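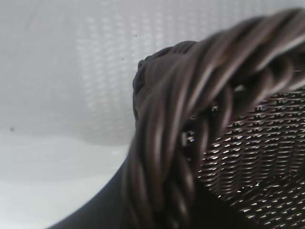
How to clean dust from a woven basket?

Baltazar Rosales
I keep bread in a dark woven basket and the dust sits deep between the strands. A cloth does not reach it. May I wash it with water?

Jeanine Smits
If it is synthetic, yes. Use lukewarm water, a little dish soap and an old toothbrush. Let it dry upside down for one night. Natural willow I would only brush.

Wissam Bitar
I bought a new one for 59 in Silton, much easier.

Philomena Dogbe
Agree with Jeanine, but please rinse well, soap stays in the twists.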